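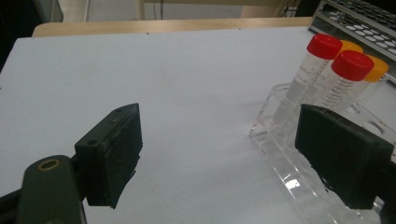 FITZGERALD, July 12, 2018 — Dernell Laboratory Automation today released the first results of a bench comparison of two-finger grippers for handling capped sample tubes. The study, carried out with gripper maker Flineck, looks at how finger shape and pad material affect a tool's ability to pick up, carry and set down centrifuge tubes standing close together in a rack. Much of the work takes place on a plain white tabletop, with red-capped and yellow-capped conical tubes standing upright in a clear acrylic rack. The wide, block-shaped fingers carry rough, dark rubbery pads on their inner faces, and the space between neighboring tubes sets the limit on how they can approach.

The comparison covers two sets of fingers from Flineck and one from Metex, all tested under the same controller settings. In the first phase, completed at Dernell's Fitzgerald facility, the three sets made a total of 1083 pick attempts. Of these, 536 used the textured-pad fingers, and the remainder were divided between a smooth-pad version and the narrower Metex design.

The textured pads held tubes at a lower closing force than the smooth pads and showed less turning of the tube during transfer. The narrower fingers did better in full racks, where the wider blocks sometimes touched a neighboring cap before reaching their position. Neither design was the better choice for every task, and Dernell is not recommending a single finger set at this stage.

"Laboratories often ask us which gripper they should buy, and the answer depends a great deal on how their racks are filled," the company said in a statement. "We want to give them measurements they can check against their own benches."

The program also compared two camera positions. A camera mounted on the gripper tool gave a closer view of the caps during the final approach, but the fingers themselves could hide the lower part of a tube. A fixed overhead camera kept the whole rack in view and was less precise at close range. Dernell engineers ran 254 of the attempts with both cameras recording, and those recordings will be used to decide whether a combined setup is worth the added cost and cabling.

Clear racks remain a difficulty for both positions. Reflections from acrylic walls led to errors in locating the rack edge, mainly under direct overhead lighting. Diffuse lighting reduced the errors — though it did not remove them — and will be standard in the next phase.

Phase two is scheduled to begin in September and will add some 200 attempts with metal racks, as well as a second controller. Full results will be supplied to participating laboratories once testing is complete.

Requests for the phase one data summary may be sent to the Dernell press office.

Recent Releases
Dernell Opens Second Test Bay at Fitzgerald
Flineck and Dernell Sign Gripper Testing Agreement
Lighting Guidelines for Camera-Guided Tube Handling Now Available
Dernell Updates Controller Software for Benchtop Arms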